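Print this page | E-mail this page

Posted in: Grantee Updates > Arts & Media > Photography

Goker Camera Library: Progress Report to the Treso Fund

Submitted by Reet Vaher, project lead
Reporting period: spring and summer

I'm very happy to be writing this one. When I sent you our last report the cameras were still in boxes and I was mostly telling you about shelving. Now they are out in the world, and a good many of them come back with sand in the bag, so I know they are being used.

As a reminder for anyone at Treso who is new to the file, the Camera Library lends cameras, lenses and tripods to people in Goker who want to learn photography and can't, or don't want to, buy their way in. Loans are free and last two weeks. Each borrower sits down with one of us first for a short talk about what they want to shoot, and we match the kit to that.

Loans

We have 70 people signed up as borrowers, which is ahead of where the plan said we'd be by August. Most came in through word of mouth. The flyers we printed did very little, and I would not spend that money again. What did work was a table outside the Niltesent ferry terminal in the late afternoon, when people are waiting anyway and are glad to pick up a camera and play with it.

The kit stands at 20 camera bodies, all working as I write. The small mirrorless ones are out nearly all the time. The bigger DSLRs move more slowly than we expected. People pick one up, feel the weight, and ask what else we have - but the ones who do take them home tend to come back and ask for the same body again, so I don't want to cut them from the list yet. The optical viewfinder wins people over once they've spent an evening with it.

Lenses are where we guessed wrong. We bought kit zooms to go with every body and thought a few fixed lenses would cover the keen ones. In practice everybody wants the 50mm. Folks read about it or see a friend's portraits, and they want that soft background. We have a waiting list for it that is longer than I like. The long zoom, on the other hand, is booked for school games and bird walks and sits in the cabinet the rest of the time.

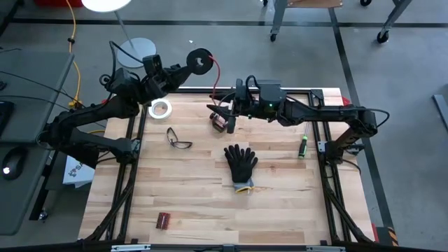

We did change the first talk with borrowers quite a bit, and I think it's the best thing we did this summer. We used to start with the camera: here is aperture, here is shutter speed, here is the dial. Eyes glazed over by the second dial. Now we start with the borrower's phone. We ask them to show us a few pictures they took and liked, and a few that let them down, and we talk about what was going on. If the let-downs are all blurry kids in the living room, then we know we're going to talk about light and shutter speed and nothing else that day. It takes the same amount of time and people leave with one thing to try. I wish I had thought of it back when I wrote the grant application!

Classes

The beginner class has run through twice and filled both times. It's five evenings, one topic each, with a walk built into all of them except the first. The third evening, on window light, was the favorite in both rounds going by the comment cards. The fourth, on editing, was the one people struggled with. Part of that is on us: we tried to teach it on whatever laptops people brought, and a lot of the evening went to installing things. For the fall round we'll teach editing on phones and tablets first, and offer the laptop version as a separate evening for those who want it.

We also tried an open evening on product and tabletop photography, mainly for people who sell things online. That was not in the original plan. It came from borrowers asking, and it drew a different crowd, more people who had never thought of themselves as photographers at all. A sheet of white foam board and a north window will do an amazing amount of work, and watching someone see that for the first time is a real treat. I would like to make it a regular part of the program.

Repairs and upkeep

Our arrangement with Lakatos, the repair shop on the harbor road, has held up very well. They look over each body when it has been through a run of loans, clean the sensors, and show us what we can safely do ourselves. We lost one kit zoom to a drop on a stone stair (the borrower was mortified, and is still a borrower). We had two card doors fixed and one sticky shutter button. Everything else has been straps, caps and batteries. Lens caps vanish at a rate I can't explain, and I now buy them in bags.

Batteries deserve a word. We budgeted for one spare per camera and it isn't enough. People who are learning leave the screen on the whole time, as they should, and they run flat halfway through a walk. I'd ask that we be allowed to move some of the unused print money over to spares.

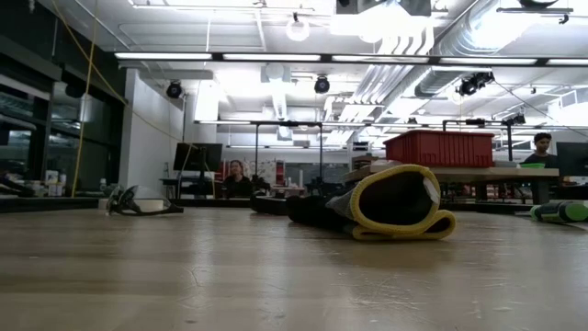
Work gloves and safety glasses on the tabletop.

The borrowers' show

At the end of the second class we invited everyone to send in their pictures for a show in the library corridor. We got roughly 900 files. I had hoped for a fraction of that and had planned to look at them over a weekend - it took a good deal longer, and I enjoyed almost every minute. There were a lot of sunsets. There were also pictures of the night shift at the bakery, of a grandfather teaching cards, and a run of portraits taken entirely in a parked car while it rained, which I keep thinking about.

The prints are up now and will stay up through the start of the fall class. We printed small, partly for the budget and partly so that more people could have something on the wall. Every borrower who sent in work has at least one print hanging, and they get to take it home after.

What hasn't worked yet

The booking page is clumsy. It lets people reserve a body without a lens, and then they turn up for a camera that can't take a picture. We catch most of these by phoning ahead, but it eats time. The fix is meant to be done before the fall class starts.

We have not reached teenagers the way we said we would. The loan form asks for an adult's signature and that stops a lot of them at the door. I've drafted a shorter form and a supervised day loan that stays in the building and the park next to it. I'll send both along for your comments.

We also still owe you the written guide on choosing a first camera. It's half done. Each time I get near the end, a borrower asks something better than what I had, and I go back and rewrite the opening. It will be with you with the next report.

Next period

The fall class opens for sign-up shortly, and the Niltesent ferry table will go out again while the evenings are still light. If the budget change is approved, the money goes to spare batteries first and then to more 50mm lenses. After that, I'd like to begin lending simple flashes, with a short talk of their own, for the dark months when most people put their cameras away.

The budget sheet is attached separately. Anyone from Treso who would like to come along on a class walk is very welcome, and we will find you a camera.

Reet Vaher
Goker Camera Library

Last updated: August

Print this page | E-mail this page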